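How I Dip Strawberries in Chocolate Without a Double Boiler

I started making these for the June potluck on Thibodeaux Street, and now I get asked for them every year! You need one bowl, a microwave, and a little patience — mostly the patience.

Step 1. Get the berries dry
Rinse them early, then pat each one with a paper towel and leave them out on a rack. I give mine a full hour. Keep the green tops on if you can, they make a great handle.
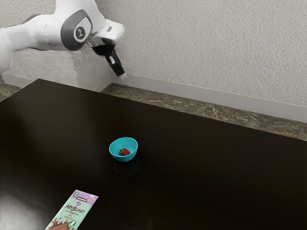
Can I use a regular chocolate bar in place of baking chips?
Sure, and I usually do. Break it up small so it melts evenly, and stir in a teaspoon of coconut oil if it seems thick.

Step 2. Melt the chocolate
Half power, 30 seconds at a time, stirring in between. I need 4 rounds in my old Tovow microwave, but yours may be faster. Stop while there are still a few lumps and just keep stirring (they'll go).

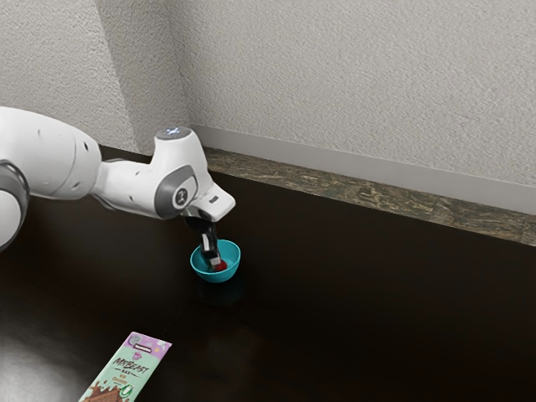

Step 3. Dip and chill
Hold the berry by the top, swirl it, let the extra drip off, and lay it on wax paper. Fridge for 20 minutes. Eat them the same day, they get weepy overnight.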